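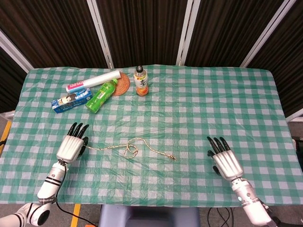 Budora Community Workshop: Everyday Knots
Handout 2, The Overhand Knot and Its Relatives

Welcome back! Last time we talked about what rope is made of and how to keep the ends from fraying. Today we finally tie things, and we start with the overhand, the knot your fingers have been making since you first had shoelaces. I love this knot. It looks like nothing, and half of what we do in the next 6 sessions grows out of it.

Words you need

Working end: the end you are moving.
Standing part: the rest of the rope, the bit that stays put.
Loop: the rope crossing over itself.
Stopper: any knot that keeps a rope from slipping through a hole.

Setting up

A kitchen table is perfect. Push the bottles and boxes over to one side and lay a thin rope straight across the middle of the cloth. A tan rope on green-and-white gingham shows up beautifully, by the way, and you can follow every crossing.

The overhand

Cross the working end over the standing part to make a loop. Bring it around behind and poke it up through the loop. Now stop! Leave it loose and flat and trace the whole path with a fingertip before you tighten anything. Then pull both sides slowly and evenly.

Try it left-handed, then right-handed. The two come out as mirror images, and seeing that for yourself will save you a lot of grief when we get to the square knot (two overhands, one of each kind).

The slipped version

Same start, but push a folded piece of rope through the loop and leave the tip sticking out. One tug and it all falls open. Great for bags of flour, tomato stakes and curtains.

Practice before next time

Tie ten overhands in a row, evenly spaced, and then untie every one. For a harder round, use the Kinyua cord from your kit, which is slicker and likes to wander.

Reading: Grumer knot booklet, page 174, the drawings at the bottom especially. Bring your rope and something with a handle.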